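Takard Storage Notes
Thursday, February 6, 2025

Thread on boxing up small toiletries and bedside items. Mostly about order of loading, some about lids.

1/ Start with the box. An open one, no lid, set on the bed so the bedding takes up any tilt. Flat packets and soft items can share a compartment. Anything with a pump can't.

2/ Soft toys go to the back. They compress, and they hold their corner while the rest goes in. Single-use hygiene packets fill the space in front.
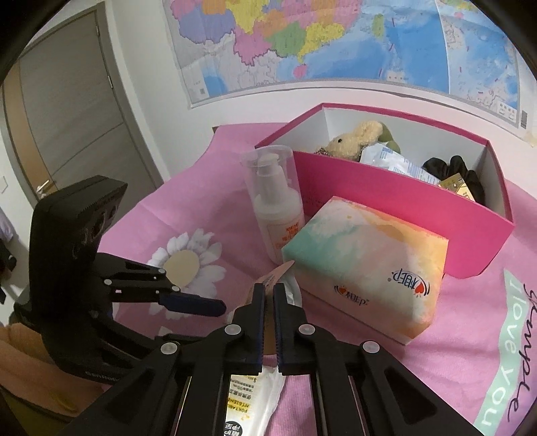
Virgil Ardeleanu: Do you keep the packets flat or on edge? Mine slide under everything within a week.

3/ On edge, printed face forward. Flat stacking wastes the height of the box and hides whatever is at the bottom. My Pevell box is 234 mm long and takes one row on edge with room left for a toy.

4/ Paper tags: remove before packing. They snag on crinkled wrappers.

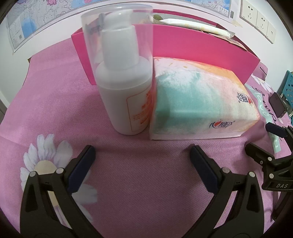 5/ Pump bottles are the awkward item. Upright only, and the cap stays on – a pump head pressed by a neighboring item will discharge into the box. The tall clear cap on the white bottle covers the pump head, so that one can go in next to tissues. For bottles sold without a cap I use a Nodis clip, 6 mm.

6/ Tissues last. A soft pack fills whatever gap remains and can be pulled out without moving the bottle.

7/ Loaded weight of mine is some 800 g. Above that the front wall starts to bow. Next thread: drawer inserts.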